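# Household glove

A **household glove** is a hand covering worn for cleaning, dishwashing, laundry, gardening and light repair work in the home. The term covers two broad groups: waterproof gloves made from a continuous film of rubber or plastic, and textile gloves that are knitted or sewn and may be partly coated. Disposable examination gloves are sometimes kept in the same drawer but are usually treated as a separate class of goods.

## Terminology

Usage varies by region and by trade. *Rubber glove* is the common name for the waterproof type, whatever the polymer. *Work glove* refers to a textile or leather glove meant for handling dry goods, tools and soil. *Dotted glove* means a knitted glove with small raised spots of PVC or a similar compound on one or both faces. *Liner* may mean either a thin glove worn beneath another or the fabric layer bonded to the inside of a dipped glove.

## Materials

Natural rubber latex is elastic and keeps its flexibility in cold water, but it degrades on contact with oils and can cause allergic reactions in sensitized users. Nitrile resists oils and many solvents and is somewhat stiffer. PVC is inexpensive, stiffens in the cold and has poor elastic recovery. Neoprene is used where hot water or cleaning chemicals are handled often.

Knitted gloves are made from cotton, polyester, nylon or blends of these. Cotton absorbs sweat and tolerates hot washing but shrinks. Polyester and nylon dry faster and hold their shape, though both may soften or melt against a hot surface.

## Construction

Dipped gloves are formed on a hand-shaped mold, usually ceramic, which is coated with a coagulant and lowered into liquid compound. The film is leached in water, cured and stripped from the mold. Unlined gloves may be chlorinated to reduce tackiness. Flock-lined gloves receive a layer of short cotton fibers while the inner surface is still adhesive.

A household latex glove is commonly 300 mm long, measured from the tip of the middle finger to the edge of the cuff. Longer patterns reach toward the elbow and are sold for washing large pots and cleaning tanks. The cuff may be straight, rolled or pinked. A rolled edge catches drips when the hands are raised and resists tearing when the glove is pulled on.

Knitted gloves are produced on flatbed machines that form the fingers, palm and cuff in one piece. An elastic thread is knitted into the cuff. Dots, where present, are screen-printed and heat-cured after knitting.

## Grip surfaces

Smooth rubber loses grip on wet dishes, and most dishwashing gloves have a raised pattern on the palm and fingers. Diamonds, waves and small ridges are the usual forms. On textile gloves the grip is supplied by dots or by a palm coating. A dotted glove remains breathable, but liquid passes between the dots, and it offers no protection from water or chemicals.

## Color and separation of use

Color is often used to keep gloves for different tasks apart. No single household convention exists. One common arrangement assigns one color to food preparation and dishes and another to toilets and drains - a third may be added for general surfaces. Pink, yellow and light blue are frequent colors for domestic gloves, while gray is common for work gloves because it hides soiling.

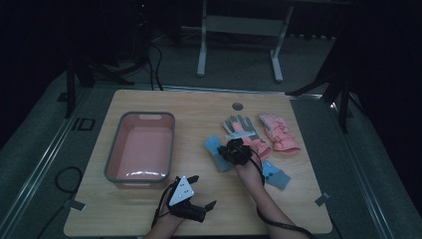 Separation by color works only when pairs are also kept together. Gloves shaped for the left and right hand are not interchangeable, and a drawer of mixed singles tends to build up as individual gloves puncture. The glove on the dominant hand normally fails first, most often at the tip of the index finger or in the fork beside the thumb. Ambidextrous gloves, which have the thumb in line with the fingers, avoid the problem at some cost in fit.

## Washing and drying

Waterproof gloves are washed on the hands with soap and rinsed before removal. They are then turned inside out and dried away from direct sunlight, which makes latex brittle. Lined gloves need longer on the inside than on the outside and may develop an odor if folded while damp.

Textile gloves are soaked in a basin to loosen soil before they are washed by hand or machine. Soil is shaken off dry first. Dotted and coated gloves are washed at low temperature, and tumble drying is avoided, as the coating can crack or stick to itself. Bleach weakens elastic cuffs. Gloves of different colors are washed separately the first time if the dye has not been tested.

## Testing for leaks

A simple leak test consists of trapping air in the glove, rolling the cuff toward the fingers and holding the glove under water. Bubbles mark a puncture. An alternative is to fill the glove with 500 ml of water, close the cuff and hang it over a sink for several minutes. Patches on thin rubber gloves rarely last, and a glove that fails is normally discarded or cut into bands.

## Storage

Gloves are stored dry and uncreased, either flat in a shallow tray or basin or hung by the cuff from a clip. Metal clips can stain latex. Powdering the inside with talc or cornstarch was once general practice for unlined gloves - it has become less common with chlorinated and flocked interiors.

## See also

- Oven mitt
- Gardening glove
- Dishwashing
- Glove size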